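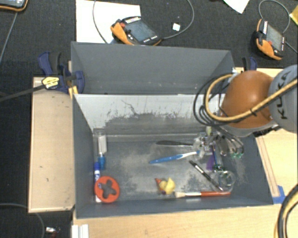 The old wool store at Venville has been a gallery for 152 days, and the smell of lanolin still comes up through the floor on warm afternoons. Visitors notice it before they notice the art. On the ground level the art is mostly sound, so the smell has little to compete with.

Lulex, the four-member collective that has taken over the building until autumn, makes work out of weather records. Its new piece, Poltetmont, uses rainfall figures kept by a farming district over several generations. Each month on record has been given a length of copper pipe, cut so that a wet month sounds low and a dry one sounds high. There are 417 pipes. They hang from the roof trusses on fishing line, and small felt hammers strike them in the order the rain fell.

A full cycle takes most of a day. Few people stay for it. The benches along the northern wall fill up around lunchtime, when the program reaches a long drought and the notes climb until they are thin and hard to place. Children tend to put their hands over their ears. Then a flood year arrives and the whole room drops.

The group began with smaller things. Its first public work was a set of wind-driven drawing arms on a breakwater, which lasted one season before salt got into the joints. After that came a room of barometers, shown at Amaral, the artist-run space that closed in September when its lease ran out. Several of the barometers are upstairs here, along with the notebooks used to plan them. The notebooks are worth the climb. They contain wiring diagrams, bus timetables, shopping lists and a long argument, carried on in two colours of ink, over whether a machine should be allowed to stop.

Poltetmont does stop. When a month is missing from the record, the hammers rest for as long as that month would have taken. One gap runs for a quarter of an hour, and you can hear traffic on the bridge and the roof ticking in the heat.

Some of the upstairs rooms are less convincing. A wall of printed tide tables looks like an afterthought, and the lighting in the stairwell makes the labels hard to read. The catalogue, in an edition of 2,000, is plainly designed and reproduces the rainfall figures in full.

Poltetmont is at the Venville wool store until the end of autumn. Entry is free, and the full cycle starts at opening time each morning.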